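Zollthorpe Housing Association
Opinion and Comment
2024-03-22

The Shared Kitchen Shelf: A Case for Plain Labels and Clear Worktops

Residents who share a kitchen are asked to agree on a good many things, most of them small. They must agree on which shelf belongs to which flat, on when the floor is washed, and on how long a covered dish may stay in the refrigerator before someone else is entitled to remove it. The Association has written guidance on all of these. It has never written guidance on what food should be kept in or wrapped in, and it is the view put forward in this essay that the omission has been a mistake.

The subject came before us through the kitchens at Clunstead, where a review of shared storage was carried out over the winter. The review was concerned with cupboards. It was expected to recommend more of them. What it found instead was that a large part of the available space was taken up by food storage goods of every kind: tubs with and without lids, rolls of film and foil, bags bought in quantity and opened once. Households had bought the same goods several times over, very often because the first lot could not be found when it was wanted, or because no one could remember what it was suitable for.

There is a tendency in management to treat this as a matter of tidiness. Letters are sent. A notice goes up beside the sink. We would suggest that it is chiefly a matter of information, and that people keep a kitchen in good order when they know what each thing in it is for and can lay hands on it without emptying a drawer.

The white worktop

The first part of the argument concerns the surface on which the work is done. When the Clunstead kitchens were refitted, white was chosen for the worktops after some disagreement. The objection was that white shows every mark. The Association's position was that this is what a shared surface ought to do. A resident who comes in at seven in the morning should be able to see at a glance whether the surface has been wiped, and should not have to run a hand along it to find out.

The objection has not gone away, and it has some force. A pale surface is also one on which pale things are easily overlooked. White tubes, white lids and white paper are all apt to be missed, particularly under the even light which modern fittings give. A strip of colour along one side, even a thin blue one, does a great deal to separate an object from what it is lying on.

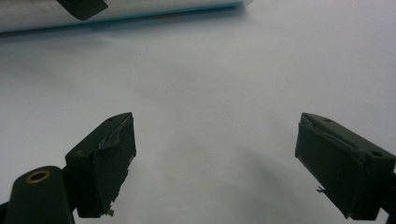
What the label ought to say

The second part of the argument concerns labels. Much has been written about the labelling of food and comparatively little about the labelling of the things food is put into. Yet the second kind is read under worse conditions. The person reading it usually has a hot pan in one hand, or a freezer door standing open, and wants one answer quickly: will this stand the heat, and will this stand the cold.

Small print does not serve that person. Nor does a long paragraph on the reverse, in whatever language. In a building where a number of first languages are spoken, as is the case at Clunstead and at our Stellberg Road property, words alone will always leave somebody out. The picture sign is the better servant. A bowl with wavy lines of steam beside it can be understood by a child. A bowl with a snowflake on it can be understood equally well. Both signs should be large, both should be near to one another, and both should be printed in a colour that stands out strongly from the ground.

We would go further and say that residents should be encouraged to choose goods on this basis. The shops now stock a great many items imported from abroad, and there is nothing wrong with buying a product whose main wording one cannot read, provided that the essential facts are given in signs. A bright blue wrapper carrying Chinese characters, a few words of English and two dark blue signs may well tell the household more than a handsome plain packet which says only that its contents are of premium quality.

There are limits to this. A sign which means that an article can be heated does not say for how long, or to what temperature, and it says nothing about whether a lid or seal may be left in place. Signs may also be lost in use. Glossy film catches the light, and a label read at an angle under a strong lamp can be half washed out by glare at the very point where the reader needs it. Makers who print their wording sideways, so that it runs up the height of the goods, should consider that most people will not turn the article round to read it. They will guess.

The Association cannot instruct manufacturers. It can, however, decide what it buys for its own kitchens, and it can say why. The annual allowance for kitchen consumables across the Zollthorpe properties is 3000 pounds, of which 2000 pounds went last year on storage goods alone. A sum of that size gives us no influence over any maker, but it is enough to set a standard in our own cupboards, and residents do notice what is provided for them.
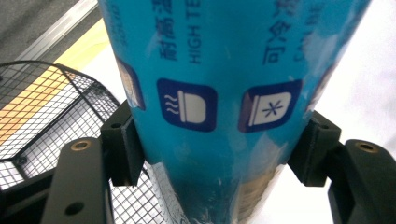 Residents at Stellberg Road have put it to us that signs are all very well, but that the people who ignore written notices will ignore pictures too, and that the only lasting remedy is a locked cupboard for each household. This view was expressed firmly at the last meeting and it deserves a proper reply.

Locked cupboards were tried at the Piątek Street house for nine months. They did reduce the number of complaints about borrowed goods. They also did away with nearly all of the sharing that residents had told us they valued, so that each household again bought its own film, its own foil and its own set of tubs, and the total quantity held in the kitchen went up. The cupboards were full, and bags began to collect on top of the refrigerator. When the locks were taken off, residents were asked whether they wished to have them back. Opinion was divided, and it remains so. We do not claim that the trial settled the question, only that it showed a cost which had not been foreseen.

A middle course seems to us preferable. Goods which are cheap, which are used by everyone and which carry clear signs for heating and freezing should be held in common, in one place, at a height that every resident can reach. Goods which are costly, or which a household prefers for reasons of its own, should be kept on that household's shelf and left alone by others. The line between the two will be argued over. It is nevertheless a line that people can understand, and it asks very little of them.

On putting things away

It remains to say something about habit. A shared store works only so long as things are returned to it. The review recorded 133 separate items of food storage in the Clunstead kitchens, and a good proportion of these were found somewhere other than the cupboard intended for them. Some were on windowsills. A set of lids had been placed for safety in the oven drawer, where it stayed until the oven was next moved.

The practice we recommend is a modest one. An article taken out for use should be put back when the task is finished and before the next one is begun. Tall goods should stand upright with the signs facing outwards. Rolls should lie along the front of the shelf with the open end to the right, so that the next person does not have to feel for it. Lids belong with the tubs they fit, and a lid which fits nothing should be disposed of at once, however sound it may be. There is great reluctance to throw away a sound lid. It must be overcome.

The worktop should be left clear. By this we mean clear of everything, including the goods that somebody will be wanting again within the hour. We are aware that this is the part of the proposal least likely to be welcomed. Kitchens are for use, and a person in the middle of preparing food for the freezer does not care to be told that the film must go back in the cupboard between one dish and the next. The request is only that the surface be clear when the room is left. A resident who leaves it so has made the kitchen available to others, and on a white worktop there will be no argument as to whether this has been done.

Proposals of this kind are sometimes thought too slight for an Association to concern itself with. Our correspondence suggests otherwise. More letters are received about kitchens than about rents — a fact which surprises new members of staff and surprises no resident. The quarrels described in them are rarely about large matters. They are about a missing tub, a split bag in the freezer, a dish that cracked because it was assumed to be suitable for the oven.

The Association will place revised guidance on shared storage before residents in April. A draft will be available at each property, and comments may be left in writing at the Zollthorpe office or handed in at any house meeting. Households which would like their present stock of tubs and wrappings looked over before the new arrangements come in should say so when they return the form.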